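Old PC keeps switching itself off, worth fixing or should I give up?

Gayan Sikder
Hi all, my old tower has started cutting out after 46 minutes or so of anything harder than email. No warning, just black. I've had the side off and hoovered the front vents (gently!) but I'm out of ideas and can't really afford a new one before December. 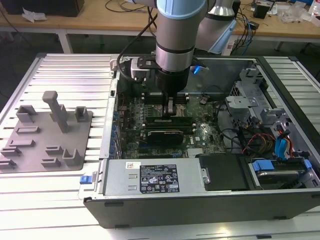 Tower on its side with the panel off, memory and motherboard showing.

Wirkov
Sounds like heat. Mine did exactly this and it was dried-up paste under the processor cooler. A tube is cheap, clean the old stuff off properly first.

Clovley
I'd go for paste too, but do the boring things first. Unplug it at the wall, hold the power button in for a few seconds, then take the memory out and push it back in until the clips snap.

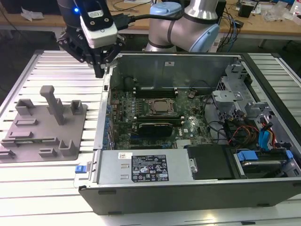
Dust is the other thing, and a soft paintbrush does a better job than a hoover. Lay the case down flat with the open side up, same as the one here, so you can get right into the corners and you're not fighting gravity when the cooler comes off. If it still dies after all that I'd suspect the power supply. Don't open that one up, just swap it.

Steka
bin it mate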